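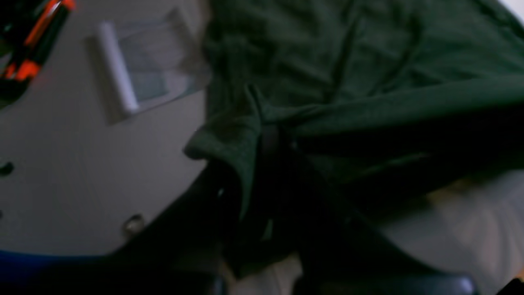

Folding arm squeezes when it should let go, and the work stops for a while

If you came by the Erndale workshop this month hoping to see the folding cell running, you'll have found it switched off with a strip of tape across the gate. I've been asked about it enough times now that I figured I'd write the thing up properly, so here goes.

Short version: in October one of the two arms on the Zakaria project closed its gripper when it had been told to open, and it kept on closing. It was holding fabric at the time. Saeed Azimi had two fingers in there with the fabric. He's fine – bruised, a bit annoyed, typing slower than usual – and the arm is locked out until we've finished going through it.

Now the longer version, for those of you who like that sort of thing (I know who you are).

Zakaria is our cloth handling work. We've been at it since spring, trying to get a pair of fairly ordinary arms to pick up a piece of fabric, find an edge, and fold it without making a mess. Cloth is miserable for robots. A box stays a box when you grab it. A piece of cloth bunches up, slides over itself, hides its own corners, and the dark green stuff we've been using for most of the trials is especially bad, as the folds go nearly black from the wrist camera's point of view and the software loses track of which layer is on top. So a lot of our time goes into pinching, lifting, putting down and trying again.

The trouble came late in the afternoon, a little after four. We'd been running repeat pinches on the green cloth and Saeed was on the bench side, the way one of us nearly always is, to straighten things out between tries. The routine goes like this. The arm pinches the fabric, drags it a little, opens, backs off and waits. A light on the post turns from amber to green. Then you reach in and reset the cloth.

The light turned green. The gripper had opened a little, and it looked to both of us like it was done. A bit of fabric had stayed hooked on one of the fingers, so Saeed reached over to pull it free, and the gripper shut on it again. And on him.

I was at the desk with the log window open, and what I remember is him saying "hey" in a perfectly normal voice, then saying it again in a much less normal one. I hit the stop. That took the arm out of motion right away, just like it's supposed to. What it didn't do was release the gripper! The fingers stayed exactly where they were, holding on with whatever force they had when the stop went in. I had to go around, find the little hex key and back the fingers off by hand while Saeed stood there giving me very calm instructions. The whole business lasted maybe a minute. It felt a lot longer, and I wasn't the one being pinched.

He had it looked at that evening. Bruising on two fingers, nothing broken, skin fine. The cloth between him and the finger pads probably helped quite a bit.

So what happened? We have most of an answer.

The grippers are driven through a controller box from Fletix, and we talk to it through a piece of software of our own called Wadov, which sits between the fold planner and the hardware. Wadov sends a target opening to the gripper and waits to hear back that it got there. If it doesn't hear back in 800 milliseconds, it sends the command again. That retry has been in there since the beginning and had never given us any grief.

Back in the summer we added a grip check for fabric. Thin cloth slips, so if the fingers feel the load drop while they're supposed to be holding, Wadov tightens them up a touch. It made a huge difference to the folding and we were all very pleased with it. I wrote a good part of it, so I'm allowed to be grumpy now.

What the log shows is the open command going out, the fingers starting to move, and the reply not arriving in time. Wadov lined up a retry. But the grip check hadn't been told that the hold was over, and it saw the load falling – of course it was falling, we were letting go – and decided the cloth was slipping. It sent a tighten. The tighten landed after the open, the reply to the open finally arrived, Wadov threw away the retry as not needed, and the post light changed to green on the strength of that reply. From there the grip check had the gripper all to itself. Every time the load wobbled it tightened again, and when somebody's pulling on a snagged bit of fabric the load wobbles plenty.

It sent seven tighten commands before I hit the stop. I've read through those lines of the log more often than I'd like.

We don't know yet why the reply was late. It could be the network cable, which runs along the same tray as the power for the arm and got moved when we shifted the bench. It could be the controller box being busy with something else. We've asked for help with that side of it and I don't want to guess in public at what comes back. Whatever the cause, a late message shouldn't be able to do this, and the part that let it is ours.

We've been able to make it happen again on purpose, with a foam block in the fingers and everyone well back behind the gate. If you delay the reply by hand, you get the same mess in the same order, though only when the fabric has snagged enough to keep a bit of load on the fingers. On a clean release the load goes to zero and the check gives up. That explains how we got through a whole summer of trials without seeing it.

There's a second problem, and I think it's the more serious one. The green light was never a safety light. We put it up as a convenience, so whoever was at the bench would know when the arm had finished a cycle, and over the months we started treating it as permission. The proper rule, the one in our own binder, is that you press the hold button before your hand goes past the line on the table. I stopped doing that somewhere in the second month. Saeed says he stopped in the first. With dozens of resets in an afternoon, you just reach in.

And then the stop button. It does what it was set up to do, and on most jobs you'd want a gripper to keep hold of its load in a stop so it doesn't drop something heavy on your foot. With us the load is a piece of cloth. Dropping it would hurt precisely no one. We had left the setting the way it was when we installed it and none of us had gone back to ask whether it suited the work.

Where things stand at the moment:

The arm involved is locked out and the second one is parked too, given that it runs the same code. No folding trials until both are cleared.

The grip check is off. When it comes back it will have a limit on how many times it can tighten, and any open command will kill it outright, reply or no reply.

The post light has been unplugged. It may return once it's wired to something that really means the gripper has no power, but I'm in no rush.

The stop is being changed so the fingers go slack. We tried it on the bench with the foam block and it let go cleanly each time. We still want to try it with cloth wrapped around the pads, the way it was on the day.

The hex key now hangs on a hook by the gate, on a red cord. I had to dig through a drawer for it with a colleague's fingers in the gripper, and I never want to do that again.

We're also cutting the grip force. It had been creeping up since July, a little nudge here and there whenever a fold failed, and the number we ended up with was well above where we started. I can't find a note explaining any of those nudges. At least two of them were mine.

People have asked whether this puts the Erndale open evening in doubt. It's still on, but the folding demo isn't, so we'll show the sorting bench instead and have the cloth work there with the power off for anyone who wants a look at it. I'd still like to talk about it with folks. If you've got grippers working near hands and anything like an automatic re-grip in your code, please go check what it does when a reply comes late! It took us about an hour to set up the delay test and I'm happy to send the script over.

A couple of you wrote in wondering if Saeed is off work. He isn't. He was back the next morning, and he's the one who found the discarded retry in the log, typing with his left hand. He has asked me to mention that he'd been complaining about the post light since August. I checked, and he had, in writing.

I'll put up another note when the arms are cleared. My guess is a few weeks, depending mostly on what we hear about the late replies. Until then the gate stays taped, so please don't lean over it to get at the coffee shelf – go around by the other door.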